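From: Ailsa Laing
To: prep-and-kitchens list
Subject: Re: Re: Pot handling at Hancombe, what happens to the prep shift

Américo Cardoso wrote:

> Ailsa, we got the notice in April that Nendis wants to bring the arm into our
> kitchen too. My people are asking me things I can't answer. Are hours going
> down? Who stands next to it? Do the ones who show it the work get paid for
> that, or is it on top of the line? Also I heard you lost two from the early
> shift at Hancombe and I would like to know if that is true before I repeat it.
>
> Américo

Américo,

I'll take these in the order you asked.

Hours. Ours have not gone down so far. We had 34 people on prep when it started and we have 34 now. What did change is the split. The 5 a.m. start used to be all soaking, draining and portioning. Now four of those people spend the first half of the shift on demonstrations, doing the same pours and lifts with the hand tool, and the rest carry the line without them. For the first few weeks that was a bad deal for the rest. Henok Mekonnen raised it at the shift meeting and we got one extra person on the line until 9. Ask for that up front. We had to ask three times.

The two you heard about moved to the Sullon site because it is closer to where they live. They put in for it before any of this was announced. Please do correct that if it comes up again.

Who stands next to it. At the moment, whoever is trained, and that is 11 of us. The training is one afternoon. You learn how to stop it, how to clear a dropped pot, and what to write in the log. I thought an afternoon was short and I still think so. Gunhild Vigfúsdóttir runs the log at our end and she has asked for a second session on clearing, which has been agreed but has no date.

Pay for demonstrations. It is paid at the normal rate plus 40 cents an hour. It was supposed to be on the job sheet as its own line and for a month it wasn't, so check your slips. A good demonstrator is someone who already does the job without thinking about it, and those are the same people you can least spare at 5 a.m. Put that in writing to Gwenaël Marty when you reply to the notice. He does read the replies, he is just slow.

On the work itself: they want about 2000 good runs of each task before the arm is allowed to try it on the line. A run is one lift or one pour, start to finish. Dropped beans don't count against you. Wrists are the complaint we hear most. The tool is heavier than a ladle and you are holding a pot out in front of you with it, over and over. We now swap every 40 minutes. The original plan had no swap in it at all.
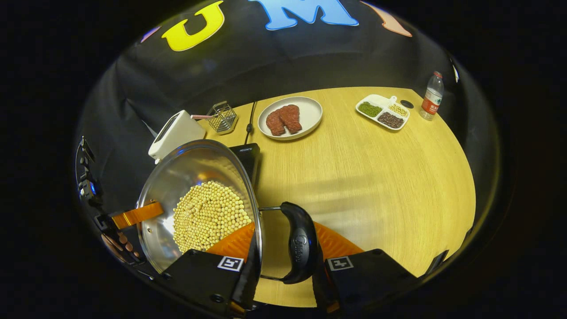
Does anyone's job description change when the arm goes on the line? Ours did - "operates and monitors automated handling equipment" was added for the trained people, and the grade stayed the same.

We have objected to that second part. If you are watching a machine and answering for what it does, that is more than prep work, and it should be graded that way. Oral settled the same question last year by making a separate grade, and I have asked for a copy of their wording. I'll post it here when it comes.

One more thing for your people. Get it agreed who decides when the line goes back to hand work on a bad day. With us it is the shift lead, no phone call needed. It was going to be the Nendis office and they don't open until 8.

I can talk most afternoons after 2 if you want to go through the notice.

Ailsa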